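Section 2. Before You Buy: Planning Your Cell in Simulation

Welcome to the best part of the whole project! You haven't spent anything yet, you can change your mind ten times before lunch, and nothing is bolted down. This section takes you from a rough idea to a parts list you can hand to whoever signs the order. Have your sample parts and a tape measure nearby, and open the Pirkau planner before you start.

If you already own an arm and only need to connect it, skip to Section 3.

2.1 Setting up the plan

1. Open Pirkau and choose New Plan. Pick "Single arm, bench" unless you know you need something else. You can switch later and your parts will carry over.

2. Enter the real size of your bench. Measure it, including any trim or raised edge. We have seen plans built from the size in a furniture listing, and the arm ended up with its base hanging over the side.

3. Type your spending limit into the Budget box. The planner adds up the cost as you work and turns the total red when you go over. It won't stop you, so feel free to overshoot and trim back.

4. Add the parts you want to pick up. A rough mesh is fine at this stage. Curves will come out as short flat edges, and for checking reach and opening width that is plenty.

Note: Start with your most awkward part. If you plan around the easy one, you will probably buy a gripper for the easy one.

2.2 Choosing a gripper

The Hivano two-finger gripper is loaded by default, and it's a great place to begin. Leave it in for your first run even if you have your heart set on the Ondrejka, so you have something to compare against.

1. Place a part on the bench and select Close on Part.

2. Switch to the wrist view and look along the fingers. You want to see where they meet the part, and how much of it sticks out past the tips.

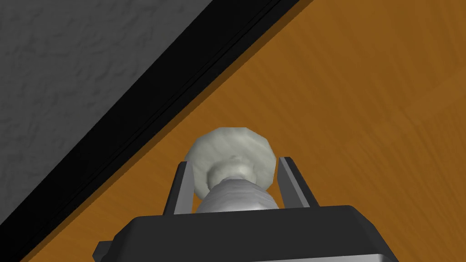 3. Move the grip point up or down the part and close again. Parts with a wide top and a narrow neck deserve extra time, as a small change in height can mean a very different opening. Save every position you like. They are listed under Grips, and you can rename them.

4. Repeat with your other parts, then swap in the next gripper and run the same saved grips. This is where it gets fun! A gripper you had written off can suddenly handle the whole set with one change of fingers.

Caution: The planner treats every surface as dry and clean. If your real parts are oily or dusty, set Friction to Low before you compare grippers. Do not order fingers from a run made on the default setting.

2.3 Building the budget

Open the Costs tab. The arm and gripper are filled in from your plan. The rest you add yourself, and it's easy to leave out:

Spare fingers (order them with the gripper, as a later order ships separately)
Mounting plate and bolts
Cables, including one longer than you think you need
Guarding or a light curtain, if your risk assessment calls for it
Training hours for the people who will run the cell
Freight and unloading

Set aside 800 dollars for small hardware. That figure comes from Colette Gilbert, who planned the Trestasar packing line and kept every receipt. Her first parts list had 11 items on it and the final one was a good deal longer, mostly brackets and connectors. She started planning in May and says she would gladly have started sooner.

Note: Prices in the Costs tab were last updated July 27, 2022. Ask for a written quote before you submit anything for approval.

2.4 Checking the plan

1. Run the full cycle 5 times with the part position set to Vary. Watch at least one run at normal speed, all the way through.

2. Look at the Reach report. Any move marked amber is close to the limit of the arm. Slide the base a little toward the work and run it again before you price a bigger arm. A small shift often clears it, and the savings are lovely.

3. Check the space around the bench as well. Someone has to load parts, open the controller door and sweep the floor.

4. Choose Export, then Parts List. Save a copy of the plan file with it, because our support team will ask for both.

Caution: A passing plan is not a safety approval. The finished cell needs its own risk assessment on site, with the real equipment in place.

Delivery times for arms and grippers can differ by several weeks. If the gripper is due first, open the box and test fit your mounting plate while you wait. The bolt pattern is in Section 3.1.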